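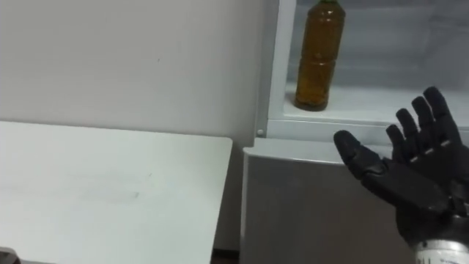 Dec 1, 2018

So I finally cleaned out the fridge. All of it, every shelf and drawer, including the weird little butter door that doesn't close unless you give it a bump with your elbow. I had been putting this off for most of November, telling myself it made sense to wait until the Thanksgiving leftovers were gone, and then the leftovers were gone and I had to come up with a new excuse. I couldn't think of one. Saturday morning, coffee, old T-shirt, off we went.

First I took everything out and piled it on the counter, and oh boy. I own 12 jars of mustard. I like mustard! But I don't like it that much, and I'm pretty sure a couple of those came with me from the old apartment on Prikness Street. There was also half an onion in foil that I have no memory of wrapping, and a tub of Zarkalik horseradish with a lid that was stuck on so tight I threw the whole thing out.

The walls inside were better than I expected. The shelf in the upper part was the sticky one, thanks to a maple syrup incident I'd rather not get into. I used warm water with a little baking soda and an old dishcloth, and it came up fine after the second go. My mother swears by vinegar, but then the whole kitchen smells like Easter eggs for the rest of the day, so no thank you.

Then came the fun part – deciding what gets to go back in. For now the only thing on that top shelf is a bottle of tea, the plastic kind with the green cap, pushed over to the left. It looks so good in there all by itself that I kept opening the door just to look at it. I know, I know, I need to get out more.

The plan is drinks up top, dairy under that, and leftovers at eye level where I will see them before they turn into science. Eggs are staying in their carton. I tried one of those clear egg bins from Ostermann last year and all it did was take up room and make me nervous every time I slid it out.

The drawers took the longest. One of them had a layer of onion skins at the bottom and a single very sad lime. I ran them both under the shower, which worked great except now I've got to clean the tub too. If anybody has a trick for getting a drawer back on its track without swearing at it, please put it in the comments. Mine took 5 tries.

I wiped down the outside while I was at it, top included (ugh, the top!), and pulled off all the magnets and old takeout menus. It's just a plain white fridge and I always figured it needed a little decoration, but I kind of like it bare. I put back the one pizza menu we really use and stuck the rest in the recycling.

Still on my list is the freezer. There's a bag of peas in there that has been an ice pack more often than it has been dinner, and some soup I forgot to label. I'm going to try to eat my way through it before the holidays – wish me luck with the soup.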